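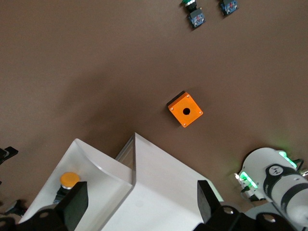 Boutons-poussoirs à monter soi-même : Cledard promet des économies, les ateliers attendent de voir

Le distributeur Cledard a annoncé lundi 6 avril qu'il cesserait de vendre assemblés ses petits boîtiers de commande à un bouton. À partir de septembre, les clients recevront le boîtier orange d'un côté, la tête de bouton et son bloc de contact de l'autre. Le montage sera à leur charge.

L'entreprise présente la mesure comme un gain de « souplesse ». Un même boîtier percé pourra recevoir un bouton vert ou d'une autre couleur, selon la machine à équiper, et les ateliers n'auront plus à stocker chaque variante. Le prix catalogue baisse de 4 %. C'est peu, pour un produit dont une partie du travail change de mains.

Car le travail existe. Il faut ouvrir le boîtier en retirant les quatre vis du dessus, passer la tête dans le trou, serrer la bague par l'arrière, orienter le bloc, raccorder les fils, refermer. Cledard parle d'une opération « à la portée de tous » et n'a communiqué aucun temps de montage. Interrogée à ce sujet, la société renvoie à une notice qui sera mise en ligne « avant le lancement ».

Chez Brarnow, qui équipe des lignes de conditionnement, on a fait le calcul sans attendre la notice. L'entreprise a acheté 1 197 boîtiers l'an dernier, tous livrés prêts à poser. « La remise ne couvre pas les heures, il ne faut pas être grand comptable pour le voir », tranche Huiling Zou, responsable de la maintenance. Elle redoute surtout les défauts de serrage. Une tête mal bloquée finit par tourner sous le doigt, et l'opérateur appuie plus fort, ce qui n'arrange rien.

Le sens de montage est un autre sujet de discussion. Le trou du boîtier est rond, et Cledard n'a pas encore précisé si les têtes livrées en septembre comporteront un ergot de positionnement. Sans cette pièce, le bloc peut se retrouver de travers et gêner le passage des fils. Un détail sur le papier, moins sur un chantier où l'on en pose plusieurs dizaines dans la journée.

Tout le monde n'est pas hostile. I-seul Koo, qui dirige le petit bureau d'études Forkirura, dit avoir souvent démonté des boîtiers neufs pour en changer le contact. « On payait un assemblage qu'on défaisait derrière. Si les pièces arrivent séparées, cela me convient. » Il reconnaît toutefois que ses commandes ne dépassent pas 200 unités par an, et que son cas n'est pas celui d'une usine.

Reste la question de la garantie, sur laquelle le communiqué est nettement moins bavard. Jusqu'ici, un boîtier défectueux était repris entier. Désormais, chaque élément sera couvert séparément, « sous réserve d'un montage conforme ». Qui jugera de cette conformité, et sur quelles preuves ? Le service commercial indique que « les cas seront étudiés individuellement ». Les clients qui ont déjà eu à négocier un retour apprécieront.

Le concurrent Hwang, lui, assure qu'il continuera de livrer des boîtiers assemblés, sans s'engager au-delà de l'année en cours. Ses tarifs sont plus élevés et ses délais plus longs, mais Brarnow a tout de même demandé un devis.

Cledard affirme avoir consulté nearly tous ses acheteurs réguliers avant de trancher, soit 165 entreprises. Ni Brarnow ni Forkirura ne se souviennent d'avoir reçu le questionnaire. L'entreprise n'a pas souhaité en publier les résultats.

Les boîtiers assemblés restent disponibles à la commande jusqu'à la fin du mois d'août, dans la limite des stocks.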